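The Trirkora two-arm station is sold as a complete unit: both arms, both grippers, the head camera, the controller and the cabling. The table is not part of the package. Most buyers already have one that will do.

## What to budget

| Item | Price (USD) |
|---|---|
| Spare gripper, two-finger | 2,000 |
| Second controller | 3,000 |
| On-site setup and training | 2,000 |
| Finger pads, per pair | 60 |

The base unit is quoted per order, as shipping depends on the site. Ask Brollo for a written quote before you commit a budget line. Quotes issued in December hold through the end of the following quarter.

## Grippers

Each arm carries a black gripper. It is meant for household and bench objects, including thin ones such as cutlery. Plan on replacing the pads more often if the work is mostly metal pieces. Both sides take the same pads, so one box of spares covers the station.

Tatsuya Oda runs the demo floor and keeps a list of objects buyers have asked to try. Send yours ahead of the visit, with weights. 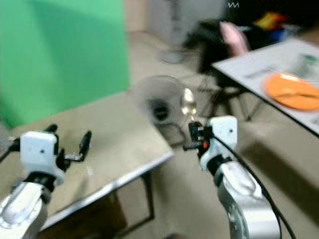

## Space and furniture

- A fixed table within reach of both arms. Height should be adjustable if several people will set up tasks.
- Clearance behind each wrist for the cable to swing. Do not tie it to the forearm.
- A second surface to the side is useful for items waiting their turn.
- Level floor. Casters must lock.

## Lead time and service

Units ship from the Bistness warehouse. Spare grippers and pads are stocked; controllers are built to order. Service visits are booked through Yuxi Hao, who also handles returns and loan units.

Prices last revised 6 Apr 2019. Sales tax and import duty are extra.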